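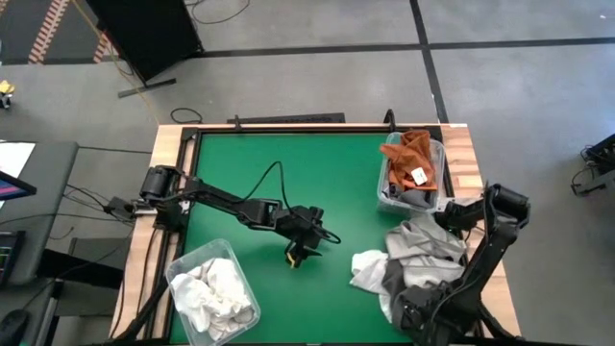
Does a falling unemployment rate mean the job market is getting better?

flirnwood42
Our regional paper ran a piece saying the labor market here is "healing" and the only evidence in it is that the unemployment rate went down. I don't buy it. If people quit looking for work they drop out of the count, and the rate falls without a single person being hired. Is there a number that doesn't have this problem?

gunar_t
Employment-to-population ratio. Take everyone of working age, see what share has a job. Someone giving up on the search doesn't move it.

Ollow
It has its own problem though. If a lot of people hit 65 and retire, the ratio drops and it looks like a slump. You want the version for ages 25 to 54.

stijnvh
I think the original complaint is overdone. Yes, people leave the labor force, but most months the two measures tell the same story. Papers use the unemployment rate because readers know what it is.

flirnwood42
"Most months" is doing a lot of work there. The months when they split are the ones I care about.

stijnvh
Fair, but then show me the split. You haven't said what happened to participation where you live. It may have gone up.

flirnwood42
I looked. The regional participation figure is from a survey that reached 400 households. I wouldn't bet lunch on it either way.

Toivonen
With a sample that small, the unemployment rate from the same survey is just as shaky, so the article has no story and neither do you. Use a 3 month average at least. I'd go to 6.

gunar_t
Or skip the survey and look at payroll counts from employers. Much bigger sample.

Ollow
Payrolls count jobs, not people. Someone with two part-time jobs shows up twice, and the self-employed don't show up at all. They also get revised, sometimes a lot. Our January number was changed twice.

stijnvh
So every measure is bad and we know nothing?

Toivonen
No, we know less than the headline says. If payrolls, the 25 to 54 ratio and hours worked all rise for half a year, I'll believe it.

flirnwood42
I'll go with that. Wrote to the paper asking for the margin of error on their rate. No answer so far.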